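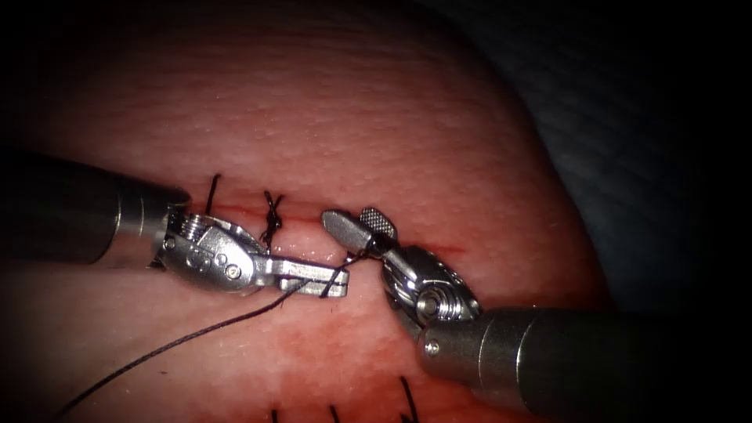 Darcy Henare
Check the cable tension at the wrist before you touch anything in software. A jaw that lets the thread creep under load is nearly always slack in the cable at the first joint, and if you tune it out with an offset you will be tuning it out again next month.

plarum_bench
I did check it, or I thought I had. The setup is two arms on a Mivden controller, which we call the Plarum cell. Needle driver on the left, grasper on the right. The driver passed the bench test at 200 cycles with no error. Put it on the pad with black suture and pull a knot down, and the jaw gives slightly as the strand comes tight. The grasper holds fine. Grip setting is the same on both, 7 on the Mivden scale.

oddjob_ken
Was the bench test open and close with nothing between the jaws? That only tells you the motor gets to where it was told to go.

plarum_bench
Yes, nothing between the jaws. It's the test in the manual.

oddjob_ken
Then do it again with a strip of silicone in there and a spring balance on the end. Do it with the wrist straight and again with the wrist bent well over. If the reading drops with the wrist bent, Darcy is right and it's cable. If it's low in both, look at the drive disc or the home position.

Nazanin Mirzaei
I would do the home position first. It takes two minutes and it costs nothing. On ours the left arm used to home against the trocar mount if someone had pushed the mount in too far, so it thought it was closed before it was. Everything else looked normal.

Darcy Henare
It doesn't cost nothing if it hides a cable on its way out. I've had people re-home an instrument every morning until the cable went in the middle of a run.

Nazanin Mirzaei
I didn't say every morning. I said once, first, and write down the number. If it moves again the next day then you have your answer about the cable.

Darcy Henare
Fair enough if the number gets written down. In my experience it doesn't.

plarum_bench
Did both this afternoon. Home first: the left was out by 5 counts, so I set it and noted it on the sheet. Then the silicone strip. Wrist straight, left and right read much the same. Wrist bent over, the left drops off and the right doesn't. So it's cable.

oddjob_ken
What life has it had?

plarum_bench
The counter on the controller says 4,000 closures, but that counter was reset when the board was changed in February so the real figure is higher. I don't have the old one.

oddjob_ken
Then I wouldn't bother re-tensioning. Swap the instrument. You can take up slack once on those, and the second time the strands start to go where they wrap round the pulley. Look at the ribbed part behind the wrist with a loupe and a bright lamp. If you see one whisker, bin it.

gonstead_spares
We sell the Onyshchenko cable kits at Gonstead and people do re-tension with them and get a decent run out of it. It needs the right jig. Without the jig you'll get the two sides uneven and the jaw will pull to one side when it shuts.

oddjob_ken
You would say that, you sell the jig.

gonstead_spares
We sell whole instruments as well, and make more on them.

plarum_bench
No whiskers that I could see. I've borrowed a jig and will try it on the old one, and put a new one on the arm in the meantime. Next question, while I have you all. The same arms have to do lid work, with the oval clamp and its screw. Space is very tight and the only instrument that fits nicely next to the clamp is the one with the flat knurled pad. Does anyone run a lower grip for that, or leave it at the one setting?

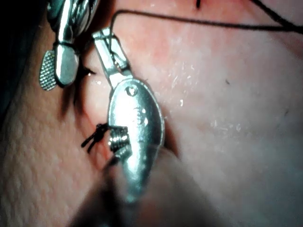

Nazanin Mirzaei
Lower, and save it as its own profile with its own speed limit. Don't rely on someone turning the number down by hand. I'd also set a keep-out zone for the clamp on the Mivden, because it has no idea the thing is there. Metal on metal at full travel speed will bend a pin in the wrist before the force limit trips.

Darcy Henare
Agree about the profile. Don't agree about the keep-out zone. The clamp goes on by hand and sits slightly differently each time, so the zone is wrong by the second session and people start trusting it. Slow the arm down and let the operator watch.

Nazanin Mirzaei
You can touch off on the clamp at the start. We use the end of the screw as the reference point and it's quick.

Darcy Henare
And when somebody gives the screw another half turn?

Nazanin Mirzaei
Then you touch off again.

oddjob_ken
Whichever you choose, clean the knurling. Those little squares fill up and then the grip goes off, and you'll be back here blaming the cable. Soft nylon brush, warm water and the enzyme stuff, brush along the lines in both directions. Never a wire brush. Oil on the pivot only, one drop, and wipe it.

plarum_bench
We've been using an ultrasonic bath.

oddjob_ken
Fine for the jaws. Keep the shaft seal out of it.

plarum_bench
Update, 22 Nov 2025. New driver on the left arm, homed, zero noted. Reads level with the right at both wrist angles. Separate lid profile saved at the lower grip. No keep-out zone for now, slow speed only. The old instrument is in the jig and closing to one side, as gonstead_spares said it might.

gonstead_spares
Back off the upper side a quarter turn and cycle it before you measure again. It needs to settle.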